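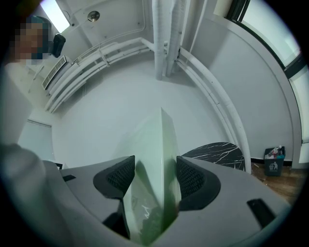
My First 30 Miles on a Borrowed Mare

The vet had her ear to my horse's ribs and I was holding my own breath, as if that would help. Sixty-four was the magic number. If the mare's heart rate was over sixty-four beats a minute we'd have to stand around in the shade and try again, and if it stayed up there we were done for the day, with half the trail still in front of us.

I should back up. I grew up showing. Western pleasure, mostly, with a little halter when I was young enough to look cute in the hat. I know how to sit still at a jog that barely counts as moving, and I can band a mane in the dark. What I had never done, until this past August, was ride a horse farther than I could see. So when Bethel Hadgu called me in the spring and asked if I wanted to do the Brivilis limited distance ride on her spare horse, I said yes before I'd asked what limited distance meant. (It means anything from 25 miles up to 35. Limited!)

The spare horse was Sustus, a gray mare with a head like a mailbox and the best feet I have ever picked up. She was fourteen, she'd done more trail miles than my truck, and she had opinions about puddles. Bethel wouldn't hear of me just showing up on ride day, so I drove out to her place twice a week all through June and July. We started with long walks. Then walk and trot, then a lot of trot. In the show pen you ask for a gait and hold it until somebody on a loudspeaker tells you to quit. Out there Sustus picked the speed for the footing, and my job was to stay off her mouth and keep my weight where it wasn't a nuisance. That took me weeks, and I still fuss with my reins when I get nervous.

The saddle was its own saga. Mine has silver on it and weighs about what a calf weighs, and Bethel laughed out loud when I carried it up the barn aisle. She set me up with a little synthetic thing with wide stirrups and a fleece cover. I hated it for a week and now I own one.

Camp at the top of the hill

Brivilis is a hill, a creek and a gravel road, plus a church with 1875 carved over the door. Ride camp is the hayfield behind it. I got there the afternoon before with Bethel and two horses, and I kept looking for the stalls. There aren't any. Your horse lives tied to your trailer, or in a square of portable panels if you're fancy, and you sleep ten feet away and hear every bite of hay all night long.

I was also looking for the outfits. At a breed show you can tell who's in what class from across the parking lot. At Brivilis I saw a woman in purple zebra tights talking to a man in a feed cap and swim goggles pushed up on his forehead, and both of them turned out to be favorites for the 50. The man was Fasil Gebreyes, and he told me the goggles were for the dust on the back loop. I thought he was teasing. I'd have paid good money for a pair by noon the next day.

Vet-in happens before supper. You lead your horse up, the vet checks gums, gut sounds, legs and back, and then you trot out and back in a straight line. I turned the trot-out into a showmanship pattern without meaning to. I squared her up and everything. Hamdia Wolde, the head vet, watched me set all four feet and then said, very kindly, that I could relax.

The ride meeting was held off the back of a pickup, with a map taped to a sheet of plywood. Pink ribbons first loop, yellow second. Ribbons on your right. If you haven't seen one in a while, turn around. I wrote that last part on my hand.

Out on the pink loop

We started at 7:30 in the morning, ten minutes after the fast people, which was Bethel's idea and a very good one. Even so, Sustus was a different horse. My polite puddle-hater came out of that hayfield like a freight train, neck up, snorting at the church. I sang to her. I only know the words to Christmas songs, so that's what the whole creek bottom got.

By the third mile she'd settled, and after that - well, I don't have a lot of words for it. Fog in the low spots, wet grass to my boots, two sets of hooves on sand. We trotted for longer than I have ever trotted in my life. Bethel's gelding, Ntuli, went in front and I watched his tail swing and tried to remember to eat something.

The pink loop climbs from the creek to the ridge, 1060 feet by the ride map, and most of that comes in one stretch the regulars call the Staircase. Bethel hopped off and jogged up it next to her horse. She's sixty-one. I stayed on until shame got the better of me, then slid off and walked, hanging on to a hunk of mane with Sustus politely dragging me along.

The hold

So, back to the vet check. Your ride time doesn't stop when you come into camp. It stops when your horse's pulse comes down, so all that galloping in that you imagine is a waste of effort. We walked the last half mile on foot with our girths loosened. Ankit Pathak was crewing for Bethel, and he had buckets and sponges going before I'd found my own water bottle. Sponge the neck, scrape it off, sponge again.

"Fifty-six," Hamdia said.

I whooped. Sustus put her nose in somebody else's hay. We had a forty-minute hold, and I ate a cold potato with salt on it, which I recommend to anyone.

The yellow loop was hot and dusty and I won't pretend I loved every step. My knees quit around the gravel pit. We caught up to Martim Baptista, who was out on a green five-year-old and wanted company past some cows, so the three of us rode in together, talking about trailers. We were nowhere near the front. Sustus got As on her card for everything except gut sounds, where she got a B, and Bethel says that's what comes of letting me pick the snacks.

I've sent in my entry for the fall ride. Same mare, same distance, and this time I'm bringing goggles.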